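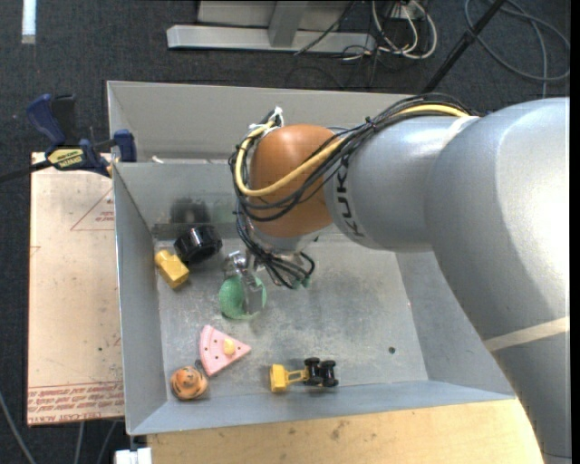
Gaurav Pal asks whether section 4 can be read on its own by students who join after October. It can, provided they have signed the cell access sheet and have been shown the emergency stop by a session lead. His other remarks on the earlier draft have been worked into the steps that follow.

Section 4. Bin picking: set-up and first run

4.1 Scope

This section covers the bin-picking exercise of the Jaluvari student robotics club. It starts with the arm powered off and ends with a logged run of picks. Arm mastering, tool calibration and network set-up are in section 3 and are not repeated. Scoring for the Jevwood Cup is in section 6.

The exercise needs two students at all times. One is the operator and holds the teach pendant. The other is the loader and handles the bin and the objects. The two may trade places only between runs, with the drives off.

4.2 Before you start

1. Check the booking sheet. The slot must carry two names and the name of a session lead.

2. Read the last entry in the cell log. If it reports an open fault, do not switch on. Tell the session lead.

3. Put bags, coats and drinks on the shelf by the door. Tie back long hair and take off lanyards.

4. Press the emergency stop on the pendant and leave it pressed until step 6 of 4.5.

CAUTION: The arm can move when the program seems to be waiting. A program that is paused for a sensor or a timer is still a running program. Treat the arm as live whenever the drives are on.

4.3 Securing the bin

The bin is the only fixed reference the pick program has. If it moves after teaching, every approach height and wall clearance in the program is wrong.

1. Set the bin on the table with its long side against the stop blocks.

2. Push it toward the blocks by hand until it no longer slides.

3. Fit the bar clamp over the rim. The pad must sit flat on the wall.

4. Tighten the clamp until the bin cannot be shifted with one hand. Do not use a tool on the handle. Sheet metal bends, and a bent wall changes the clearance.

5. Run a finger along the inside of the rim on the clamp side. No part of the clamp may stick out into the pick volume.

6. Wipe the floor of the bin with a dry cloth. Scuffs are normal. Grit is not, and it will be picked up by the finger tips.

Note: Parviz Soltani measured the bin after last season and found one wall out of true by 4 mm. The offset is already in the base data. Do not correct for it a second time.

4.4 Cable check

Most of the faults in the Jaluvari log were cable faults. The check is done by eye and by hand, with the emergency stop pressed.

1. Start at the base and follow the cable bundle to the wrist.

2. At each tie, check that the bundle is held but not pinched. Replace any tie that has cut into the jacket.

3. At each joint, check for slack. The bundle needs enough free length to follow the joint to both ends of its taught range.

4. At the wrist, look for loops that hang lower than the tool flange. A low loop can catch on the rim when the arm backs out of the bin. Gather it up and tie it.

5. Press each connector home. Do not pull on a connector to test it.

6. Move loose floor cables away from the table legs and out of the loader's path.

CAUTION: Do not add tape over a joint cover. It leaves residue and hides cracks.

4.5 Power-up and home position

1. Close the cell barrier.

2. Switch on the controller at the main switch. Wait for the pendant to finish loading.

3. Select the operating mode for reduced speed. The key stays with the session lead after this step.

4. Load the project folder "Cluline". Choose the program for your group. Do not open another group's program, even to read it.

5. Set the speed override to 5 percent.

6. Release the emergency stop. Clear the messages one at a time and read each one. A message that returns after being cleared goes in the log.

7. Hold the enabling switch in its middle position and drive the arm to home. Stop if the bundle pulls tight at any point.

8. Open and close the gripper once with nothing in it. Both movements must finish without a fault message.

4.6 Teaching the approach

The arm comes into the bin from above along a straight line. Three points are taught: the clear point, the entry point and the floor point.

1. Jog the tool to a position above the middle of the bin, well clear of the rim. Save it as the clear point.

2. Turn the wrist until the fingers point straight down. Check the angle on the pendant and not by eye.

3. Jog down until the finger tips are 100 mm above the bin floor. Save this as the entry point.

4. Lower the override to its smallest step. Jog down until a sheet of paper can just be slid between the finger tips and the floor. The session lead slides the paper, using the long tweezers. Save this as the floor point.

5. Jog back up through the entry point to the clear point, using the saved points and straight-line motion.

6. Repeat the move down and up with the bin still empty. Watch the wrist against the walls. The sloping walls give less room at the bottom than at the top.

Note: The floor point limits every later pick. The program will refuse any target below it. A refused target is a correct result and should be logged as such.

4.7 Choosing the objects

The object box holds toys and small household items. They were picked to be awkward in different ways, and a good set mixes them.

1. Take up to 22 objects from the box. For a first run, take far fewer.

2. Include at least one of each type:
Round: rolls when touched, often comes to rest in a corner.
Wedge: has no two parallel sides, so the fingers can squeeze it out.
Hollow or bowl-shaped: can be held by the rim, but the grip depends on which way up it lies.
Cylinder: easy when it lies flat, hard when it leans on a wall.
Open frame or wheeled: parts may turn or catch a finger.

3. Leave out anything cracked, sticky, wet or heavier than the limit on the box lid.

4. Write the set in the run sheet before loading it.

Note: Shiny and very dark objects give weak returns to the depth camera. Keep them in the set. Groups that removed them in practice scored poorly at Jevwood, where the set is chosen by the judges.

4.8 Loading the bin

1. The operator drives the arm to the clear point, releases the enabling switch, presses the emergency stop and says "drives off" aloud.

2. The loader repeats "drives off", opens the barrier and tips the objects into the bin from low down.

3. Do not arrange the objects by hand. If two have locked together, lift both out and tip them in again.

4. Objects that land on the raised part at the back are moved to the main floor of the bin.

5. The loader closes the barrier and says "clear". The operator waits for this word before releasing the emergency stop.

CAUTION: Do not reach into the bin under the arm to free an object. Move the arm away first.

4.9 First run

1. Set the run counter to zero.

2. Start the program in single-step mode at 5 percent override.

3. At the first target, check the grip line drawn on the monitor. It should cross the object and not the wall. Skip the target if it does not.

4. Step down to the target. Watch the finger nearest the wall.

5. Step through the close command. If the object slides out, let the program finish the cycle. It records a miss and goes on to the next target.

6. After 4 full cycles with no contact between tool and wall, change to continuous mode and leave the override where it is.

7. Raise the override only with the agreement of the session lead, and only between cycles.

8. Stop the run when the bin is empty or when three misses in a row fall on the same object.

Contact with the wall: Release the enabling switch. Press the emergency stop. Do not jog away until the session lead has looked at the fingers. Contact during a run ends the run, including when no damage is found.

4.10 Common faults

Gripper reports closed, no object held. The closing width is set for a larger object. Reload the default from the Cluline folder.

The same object is targeted again and again. The camera sees it, but the fingers cannot reach it. Common in corners. Log it as unreachable and take it out between runs.

Arm stops above the rim. A taught point is outside the base limits. Check that the base number on the pendant matches the one on the run sheet.

Grip lines are all shifted the same way. The bin has moved. Go back to 4.3 and teach the points again.

Grip lines flicker. Light is changing. Close the blinds on the yard side.

4.11 Shutdown

1. Drive the arm to home. Press the emergency stop.

2. Return all objects to the box and check them against the run sheet.

3. Leave the clamp on the bin. The next group checks it but does not remove it.

4. Copy the log to the Sundaram drive, in the folder for your group. Name the file by group and run number.

5. Switch off the controller. Hang the pendant on its hook with the cable in wide loops.

6. Sign the cell log – both names, with any message that came back after clearing.

Revised 7th January. Changes from the previous issue: 4.4 step 4 added, 4.8 spoken calls added, fault table rewritten as text.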